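クワク・アコルゴさんに聞く　古いセーターを直して着るということ

2021年2月

待ち合わせは午前十時、商店街の外れにある「アミッサ」の二階だった。一階は布地と糸の店で、階段を上がると作業台が二つ、壁際に糸巻きの棚がある。クワク・アコルゴさんはここで衣類の直し、主にニットの穴かがりと編み直しを請け負っている。取材の間も手は止めず、紺色のカーディガンの肘を見ながら話してくれた。

アコルゴさんが直しの仕事を始めたのは、来日して三年目の冬である。それまでは「フルトナード」という業務用クリーニングの工場に勤め、仕上げの検品をしていた。

「検品では、穴が見つかると札を付けて返すんです。『汚れは落ちましたが、虫食いがあります』という札です。お客さんはそれを見て、捨てる人が多かったと思います。工場では直しをやっていなかったので、札を付けるところで私の仕事は終わりでした」

最初に直したのは自分のセーターだった。母親が送ってくれた灰色のもので、袖口がほつれていた。図書館で借りた編み物の本を見ながら直したが、一度目は糸を引きすぎて袖が縮んだ。ほどいてやり直し、三度目でどうにか着られるようになった。

「今見ると下手です。でもそのセーターはまだ着ています。下手なところも自分で分かっているので、気になりません」

工場の同僚に頼まれて何着か直すうちに、アミッサの店主から声がかかった。毛糸を買いに通っていた店である。二階が物置になっているので、片付けてくれるなら使っていいという話だった。片付けには二週間かかった。古い値札の箱と、脚の折れたマネキンが出てきたという。

料金は小さな穴ひとつ800円から。肘や裾のように擦り切れた範囲が広いものは、現物を見てから決める。安いのではないかと聞くと、少し考えてから答えた。

「小さい穴なら30分で終わります。糸の色を探す時間のほうが長いこともあります。色を探す時間は好きなので、そこはお金をもらいにくいです」

糸の色合わせは、この仕事で一番手間がかかる部分だ。棚には色見本を兼ねた糸巻きが並び、数えたことがあるかと尋ねると、前の年の10月に棚卸しをして362本だったと教えてくれた。同じ紺でも、赤みのあるもの、緑がかったもの、洗いざらして白っぽくなったものに合わせるための薄い紺がある。照明の下では合っていても外に出ると違って見えるので、最後は必ず窓のそばで確かめる。雨の日は色を決めない。

「夕方もだめです。午前中に決めて、午後に縫います。だから予約も午前に来てもらうことが多いです」

足りない色は、自分で糸を撚って作る。細い糸を二色合わせて、間の色を出す。杢調のセーターにはこの方法が合うそうだ。作った糸は短い紙に巻き、持ち主の名前ではなく服の特徴を書いておく。名前で書くと、別の服に使うときに探せなくなるからだという。

客は近所の人が半分、あとは郵送である。郵送の受付は「ウェクロウ」という修理の取り次ぎサイトを通していて、写真を見て見積もりを出し、納得してもらえたら送ってもらう。始めた当初は写真だけで金額を決めていたが、届いてみると別の場所にも穴があることが続き、今は届いてからもう一度連絡を入れることにしている。

「裏返して写真を撮ってください、とお願いしています。表だけだと、糸が一本切れているのか、溶けたように薄くなっているのかが分かりません。裏はうそをつきにくいです」

穴の原因は虫食いが多い。衣替えの時期になると、しまっておいた服を出して初めて気づいた人からの問い合わせが増える。防虫剤を入れていたのに食われたという相談も多いが、話を聞くと、一度着ただけだからと洗わずにしまっている場合がほとんどだそうだ。
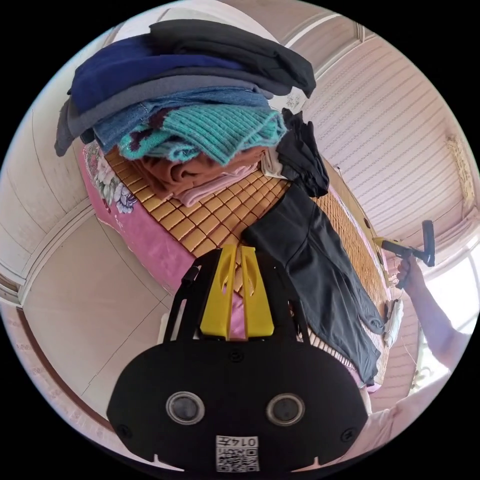

では、しまい方はどうすればよいのか。アコルゴさんは特別なことは言わなかった。洗って、よく乾かして、詰め込みすぎない。ニットは吊るさずに畳む。重いものを下にする。

「それから、年に二回ではなくて、途中で一回出してください。出して、振って、また畳むだけです。虫は静かな場所が好きです。動かすだけでだいぶ違うと私は思っています」

畳み方にも少しだけ注文がある。いつも同じ線で折ると、そこだけ糸が弱る。袖を折り込む位置を前回とずらすだけでよいという。自分の服で試し、折り目の位置に薄い跡が残っていたことから気をつけるようになった。客に渡すときも、預かったときとは違う位置で折って返している。気づいた人はまだいない。

直しには、目立たないように埋めるやり方と、わざと違う色で見せるやり方がある。雑誌などで紹介されるのは後者が多い。アコルゴさんの店では、注文の大半は前者だ。

「色を変えるのも楽しいですけど、仕事に着ていく服だと困りますよね。どちらがいいですかと最初に聞きます。迷う人には、目立たないほうをすすめます。目立つ色にするのは後からでもできるので」

ただ、断ることもある。糸そのものが弱っていて、直したところの隣がすぐに切れそうなものは、そう説明して返す。それでもやってほしいと言われたら、一か所だけ直してしばらく着てもらう。半年もてば次を直す。もたなければそこでやめる。

印象に残っている依頼を聞いた。高齢の男性が持ってきた茶色のベストで、背中に手のひらほどの穴があった。奥さんが編んだものだという。編み直すには同じ太さの毛糸が要るが、もう売られていない。相談の末、脇の縫い代に編み込まれていた余分をほどき、その糸で背中を埋めた。身幅は少し狭くなった。

「狭くなりますよ、と二回言いました。『痩せたからちょうどいい』と言われました。取りに来たとき、その場で着て帰りました。暖かい日だったんですけど」

男性はその後も時々来て、直すものがなくても糸を眺めて帰るそうだ。

昨年の春は、店を二か月閉めた。郵送だけは続けたが、外出用の服の依頼は減り、代わりに部屋着が増えた。毛玉だらけのカーディガンや、裾の伸びたパーカーである。以前なら直す対象と思われていなかった服だろう。

「家で毎日着るから、傷むんです。それで、同じものを買おうとしたらもう売っていない。家で着る服のほうが、代わりがないのかもしれません」

部屋着の直しは気が楽かと聞くと、首を振った。着る回数が多いので、強く直さなければならない。見た目よりも、洗濯機で何度回しても大丈夫かどうかを考える。そのため糸を一段太くすることもある。太くすると硬くなるので、肌に当たる位置では使えない。裏から布を当てることもあるが、伸びなくなるので肘には向かない。話はここから技術の細部に入り、途中で紙に図を描いてもらった。

春からは月に一度、「プルビドロウ」という地域の貸しスペースで教室を開く予定がある。定員は少人数にし、参加者には自分の服を一着持ってきてもらう。教材を用意しないのは、練習用の布では続かないと考えているためだ。

「私も本に付いていた練習用の布は最後までやりませんでした。自分のセーターは寒いから直しました。寒いと、やりますよ」

教室で教えるのは穴かがりだけにするという。編み直しは時間がかかり、道具も増える。針一本と糸、それに穴の裏に当てる丸いもの。専用の道具もあるが、電球でも、おたまの背でもよい。アコルゴさんが使っているのは、母親の家にあったひょうたんを切って磨いたものだ。表面は針の跡で細かく傷だらけになっている。

後継者や店を大きくする話も少し出たが、今のところ考えていないとのことだった。人を雇えば糸の置き場所を説明しなければならず、自分の並べ方は人に説明できるものになっていない、というのがその理由である。色順でも太さ順でもなく、よく使う順に手前へ出てくる。確かに棚の右下には、紺と灰色ばかりが固まっていた。

話が終わるころ、肘の穴は縦糸を張り終えたところだった。続きは昼食の後にするという。最後に、読者に伝えたいことはあるかと尋ねた。

「穴が小さいうちに持ってきてください。ボタンが取れかけているのも一緒にどうぞ。ボタンは糸代だけでやります」

アミッサ二階の受付は平日の午前十時から午後四時まで。郵送の場合はウェクロウから申し込む。混み合う時期は返送まで三週間ほどかかることがある。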